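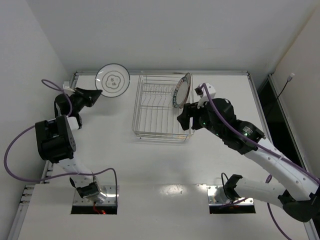 The Pretport health order lapsed in January, and the council has still not published the legal advice it relied on. The former policy officer who drafted the order's employer provisions agreed to talk on condition that no name be used. We spoke twice by phone.

The order required staff at food businesses and care homes to show proof of vaccination at the start of each shift. It was written in two weeks. "The first draft had a testing option," the officer said. "You could show a negative result from the last 2 days. That clause was gone when the text came back from the legal office, and I was given no written reason."

The order did not define "staff." Contract cleaners at the Mercado market hall were turned away under it, while delivery drivers at the same loading dock were let in. The officer called this a drafting fault. "We borrowed a definition from the licensing code and then cut the section that pointed to it. I should have caught that."

Enforcement was assigned to the existing inspection team, which had five people. Grillholm, the next district over, issued guidance only and left the decision to employers. Asked which approach worked better, the officer declined to choose. "The two districts recorded absences differently. You can't put the numbers side by side."

Records are the remaining issue. Proof of vaccination was logged in Vuker, the council's permit system, which has no automatic deletion. The order said entries would be kept for the length of the order - it did not say who would remove them. "As far as I know they're still there," the officer said. "Deleting them takes a separate instruction, and I never saw one drafted."

The council did not answer written questions about the log. An appeal by two market stallholders is still waiting for a hearing.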